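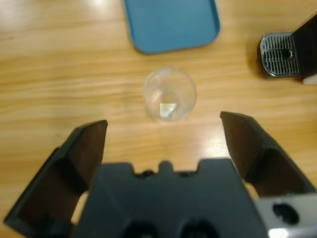 Section 21: Setting up and making the first cup

Before you start

Read this section through once before you plug anything in. It covers the Gunero capsule machine as delivered to Uridside kitchens. If you have the Etelico model, the steps are the same except where a note says otherwise.

You will need:
the machine, with its water tank and drip tray
one clear drinking glass or a cup
a tray for carrying things to and from the table
capsules
fresh cold drinking water
a dry cloth

Placing the machine

1. Choose a level table that can take some weight. Wipe it and let it dry.

2. Set the machine toward the far side of the table, with the spout facing you. Leave a hand's width of space behind it.

3. Check that the lever on top can be raised all the way. Do not place the machine under a low shelf.

4. Put the carrying tray flat on the table to the left of the machine. Keep the right side clear for the tank.

5. Run the cord behind the machine. Do not plug it in yet.

Caution: Never let the cord hang over the front of the table or pass under the machine.

Filling the tank

1. Lift the round lid off the water tank.

2. Hold the tank by its sides and pull it straight up. Do not tilt it while it is still seated.

3. Rinse the tank with cold water and empty it.

4. Fill it with fresh water to the line. For the first rinse, 500 ml is enough.

5. Lower the tank back into place until it sits firmly against the base, then put the lid on.

Note: Water left in the tank overnight should be poured out in the morning. Do not use sparkling water, milk or hot water from a kettle.

Fitting the drip tray

1. Check that the grate lies flat on the tray.

2. Slide the tray in under the spout until it stops.

3. Press lightly on the front edge. It should not rock.

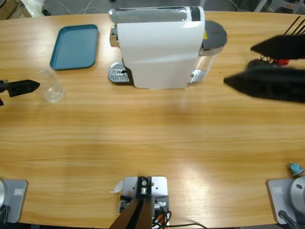
Ours left a puddle after every cup until I pulled the drip tray out and pushed it back in properly, one Etelico owner wrote to us, and it would help to say so before the part about switching on. We have moved the drip tray steps up for that reason. Seat the tray first, every time, even if the machine has only been shifted a few inches.

If water still collects under the machine after the tray is seated, unplug the machine, take off the tank and dry the underside of the tank with a cloth. Refit it and watch for drips before you plug in again. If it goes on leaking, stop using the machine and order seal 373 from the parts list.

First rinse

Do this before the first cup, and again whenever the machine has stood unused for a week or more. No capsule is used.

1. Plug in the machine and switch it on. Wait for the light to stop blinking.

2. Place an empty glass under the spout.

3. Raise the lever, check that the capsule slot is empty, and lower the lever.

4. Press the button and let the water run through. Pour it away.

5. Repeat until the water runs clear.

Caution: The water comes out hot. Hold the glass near the rim, or leave it standing for a minute before you lift it. Use a glass that is made for hot drinks.

Note: On the Etelico, the warm-up can take up to 10 minutes in a cold room. The light blinks slowly during this time – this is normal.
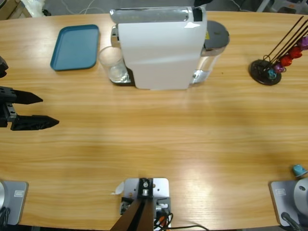
Brewing steps by the Potgieter manuals desk
Updated Apr 10, 2019

1. Set the glass under the spout with its base flat on the drip tray. If it wobbles, move it before you go on.

2. Take a capsule from the stand. Draw from the top of the row and steady the base of the stand with your other hand.

3. Raise the lever all the way and drop the capsule in, narrow end first. Do not press it down with your finger.

4. Lower the lever until it stops. If it resists, raise it again and reseat the capsule. Do not force it.

5. Press the button once for a short cup or twice for a long one.

6. Wait for the last drops, then move the glass to the carrying tray.

7. Raise and lower the lever once to release the used capsule into the bin inside the machine.

Note: Capsule colors differ from one maker to the next, so a color on the stand tells you nothing about strength. Check the sleeve the capsules came in. Keep loose capsules away from the edge of the table, where they roll.

Caution: Do not raise the lever while the machine is brewing. Hot water can spray out of the slot.

After use

Switch the machine off and let it cool. Empty the drip tray and the capsule bin, rinse both under the tap and dry them. Wipe the spout with a damp cloth. The tank and its lid should be washed by hand – they are not dishwasher safe.

Descaling is covered in the next section. In hard water areas, do the first one in June and keep to the chart after that.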